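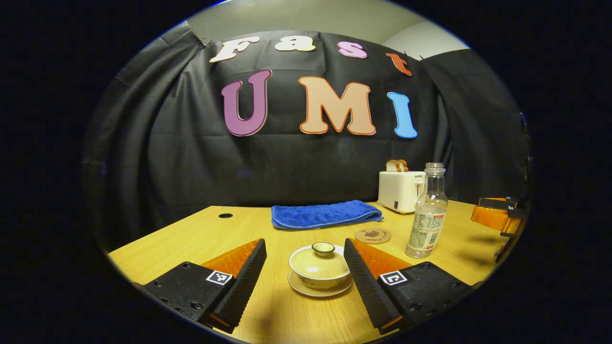
Csaba Kocsis asked whether the breakroom tips still hold now that the tea service on the fourth-floor counter at Mumden is handled by machine during the morning shift. They do, with some changes, and the revised tips are set out on this page. His further question, whether staff may still make their own tea, is answered under Shared Hours.

Before the Change

Until June, the kitchen staff at Mumden prepared and cleared an average of 111 hot drinks a day by hand, along with toast and light breakfasts. The Ilard system now carries cups, sets out saucers and returns used pieces to the wash area. Staff who did this work have moved to stock, cleaning checks and guest requests. No position was removed. The work has become less tiring on the wrists and feet, but it calls for more attention to where things are put down.

Setting the Table

Place a lidded bowl on its saucer before it goes on the table. A bowl and saucer set down separately will often be treated as two items and carried to two places.

Check that the lid is seated level. A gaiwan lid lifts by its small knob, and a tilted lid is the most common cause of a stopped cycle in our log.

Keep coasters flat and clear of the saucer. A saucer resting half on a cork coaster will rock when it is lifted.

Fold towels and lay them flat toward the back of the table. Microfiber towels should be washed apart from cotton and without fabric softener, which reduces how well they absorb.

Bottles and Toast

Remove bottles that are nearly finished. A light bottle tips easily when brushed, and one without a cap should never be left near a toaster. Empty the bottle, rinse it and place it in the recycling bin under the counter.

Toast remains a task for people. Stay with the toaster while it is on, unplug it when the last slices are out, and let it cool before emptying the crumb tray. Do not reach into the slots with a knife or fork. The cord should run along the back of the table, away from the area where cups are moved.

Shared Hours

Any employee may use the table after 10:30 a.m., when the morning cycle ends. Before that hour, ask the attendant to pause the system. Do not reach past a moving arm to take a cup, even when there seems to be plenty of room.

Attendants work in turns of no more than 63 minutes. Longer turns were tried at the Skinner building and led to missed spills and complaints of eye strain. An attendant who needs to step away should press pause and leave the card on the counter.

Training and Questions

Each attendant completes 4 short sessions before working alone. Experienced kitchen staff are asked to lead at least one of them, as their knowledge of how china chips and where tea stains collect is not covered in the Sostum manual.

Chipped pieces go to Gavin Chisholm for replacement. Questions about shifts may be directed to extension 613.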